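Zomden Parcel Forwarding: Frequently Asked Questions
Consolidation, customs and delivery to UK addresses

Last reviewed in April. These answers apply to personal accounts. Trade accounts are covered by a separate schedule, which is sent with the contract.

What does the forwarding address do?

It gives you a delivery address in the country where you are shopping. Sellers post to that address, we book each item in under your account number, and you decide when it is sent on. Goods remain yours throughout. We do not buy on your behalf and we are not a party to your contract with the seller.

How should I write my account number?

Put it on the second address line, straight after the warehouse name, with no spaces. If the seller's form has no second line, add it after your surname. Parcels that arrive with no readable number go to the unmatched shelf and will not show in your account until you send us the seller's tracking number and a copy of the order confirmation.

What is consolidation?

Several orders are held and then packed together in one outer carton. You pay one carriage charge in place of several. It is worth doing when your items are small and come from different shops, which is the usual pattern with skincare, stationery and clothing. It is seldom worth doing with one bulky item, as the charge is then set by size.

How is the carriage charge worked out?

We compare the actual weight of the packed carton with its volumetric weight and charge on the higher figure. Volumetric weight in kilograms is length times width times height in centimetres, divided by the divisor shown on the tariff for your chosen service. The outside measurements are used, including any bulge in the sides. Each figure is rounded up to the next 100 g.

A carton with an actual weight of 1,398 g is therefore charged as 1,400 g, provided its volumetric weight is lower. The quote shown before packing is an estimate. The final charge appears once the carton has been closed and measured.

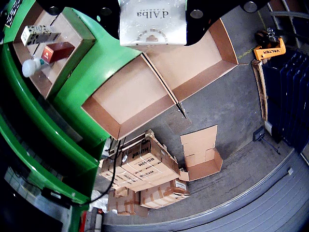 Can I choose the size of the outer carton?

No. The size is picked from the recorded dimensions of your items, with an allowance for padding. You may ask for the smallest workable carton, in which case retail gift boxes are still kept whole unless you have ticked "Remove retail packaging". Once that box is ticked and the packaging has been taken off, it cannot be put back, and some sellers will refuse a return without it.

What padding is used?

Crumpled paper as standard. Air cushions are used for glass and for anything with a pump or dropper top. Extra padding can be requested on the packing form - it adds little weight but may move the carton up a size, and this is the commonest reason for a final charge above the quote.

Are liquids and creams accepted?

Most are. Non-flammable toners, creams, lotions and liquid soaps travel on all services if the cap is closed and the original seal is intact. The following are restricted:

Perfume and eau de toilette: road service only
Nail varnish and varnish remover: road service only
Aerosols of any kind: not accepted
Products containing a lithium cell, such as powered facial brushes: one per carton, cell fitted in the product

If an item is found to be restricted after you have asked for dispatch, the rest of the carton is held until you tell us whether to remove the item or change the service.

Which services are there?

Arno is the air service. It is tracked at each handover and needs a signature. Jakab is the road service, tracked from the export depot onwards, and slower. Both pass through the Grudow depot, where export papers are checked. A status of "Held at Grudow" usually means that the declared contents and the weight do not agree. Check your declaration first and contact us if you can find no error.

Can I switch service after packing?

Yes, until the label is printed. After that the parcel must be taken back out of the dispatch cage and relabelled, and a handling charge applies.

How do I fill in the customs declaration?

Give each item its own line, with a plain description, the quantity and the price you paid. "Hand cream, 2, with price per tube" is acceptable. "Cosmetics", "gift" or "personal items" is not, and will be sent back to you for correction. Use the price after any discount, and do not take off loyalty points. Free samples still need a line and a fair value.

Do not mark goods as a gift if you ordered them yourself. We do not alter declared values on request.

Who pays import VAT and duty?

The person receiving the parcel. Where the seller has already charged UK VAT, upload the invoice that shows it before dispatch. We attach it to the papers, but the decision rests with customs and we cannot recover a sum that has been charged twice. You would need to claim it back yourself, using the charge notice fixed to the parcel.

How long can items be stored?

Storage is free during the period shown beside each item in your account. The period starts when the item is booked in, so items in one planned consolidation may run out at different times. The earliest date governs. Asking for consolidation stops the clock for every item included in it.

Is waiting for a late order worthwhile?

Compare the storage fee with the cost of a second shipment. For a light item the storage fee is normally the smaller of the two. For anything above 900 g, get a quote both ways before deciding. 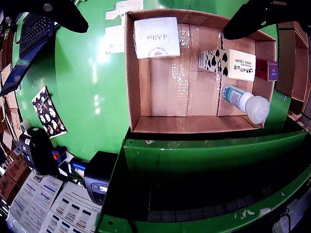
Reader's comment: I waited for one late order and the storage fee came to less than a second shipment would have, but the new item pushed the carton up a size. The page should say that the estimate does not allow for an item that has not been booked in yet.

The point is correct. The estimate covers booked-in items only. To include an expected item, enter its dimensions under "Pending goods" and run the quote again. If you do not know the dimensions, the seller's listing often gives them, though these tend to be for the product without its box.

What if something arrives damaged?

Keep the outer carton and all the padding. Photograph the label, all six sides of the carton and the damaged item, then open a claim from the order page. Claims made after the carton has been thrown away are normally refused by the carrier. Leaks are covered only where the bottle or tube was sealed when we booked it in.

Can I add an item to a carton that is already closed?

Only if it has not left the warehouse. The carton is opened, repacked and measured again, and the packing fee is charged a second time. Requests received before 2 p.m. are dealt with the same working day.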